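## 4. Setting up a takeover or tender alert

Applies to Lokero desktop, all licence types. On the phone app you can read alerts but not create them. Allow ten minutes or so for the first one.

Before you start: your dealing account must be linked (section 3). No link, no holdings data, and the alert will save but never fire.

1. Open **Watchlists** and pick the list with the company in it. Not there? Add it by ticker, not by name – name search still mixes up Brestov ordinary and Brestov preference shares.
2. Click the bell, then **Corporate actions**.
3. Tick **Offer announced**, **Offer revised** and **Offer lapsed**. Leave **Rumour** off unless you like a full inbox.
4. Set the **Holder threshold**. Default is 20 per cent. Alert goes out when any one holder reports a stake above this.
5. Choose currency for the offer value. If the shares trade on two exchanges, choose the one you settle in. Lokero does not convert for you after the alert has been sent.
6. **Save**. A green tick shows next to the bell.

**Note:** more than 13 alerts on one list slows the morning refresh. Split the list.

**Caution:** an alert is not an instruction. Ticking **Offer announced** does not accept, reject or register anything with your broker. Acceptance forms come from the broker and have thier own deadline, often earlier than the one in the offer document.

### 4.1 Reading the alert

Top line is the offer price per share. Second line, the premium over last close. Itby feed users get a third line with the acceptance level so far, updated at 4 pm.

- **Firm** – bidder has committed, timetable running.
- **Non-binding** – talks only. Can be withdrawn.
- **Conditional** – read the conditions. Click **Source** for the filing.

If the price line shows a dash, the offer is in shares, or part shares. Open the filing and work it out by hand for now. Fix due in September.
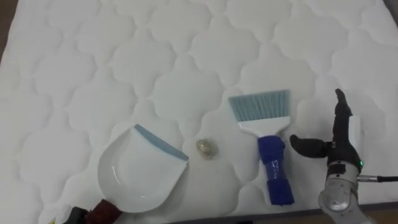 ### 4.2 Delisting flag

1. Go to **Settings**, **Flags**.
2. Switch on **Delisting proposed**.
3. Enter days of warning before the last trading day. Max is 27.
4. Press **Test**. A dummy message from Ásgeirsdóttir Registrars should arrive in the inbox. If it dosen't, check the spam folder, then the address in section 2.

**Note:** the last trading day can move. Lokero sends a second message if it does – the first one is not deleted, so go by the time stamp.

To remove a flag, switch it off and save again. Closing the window without saving keeps it on.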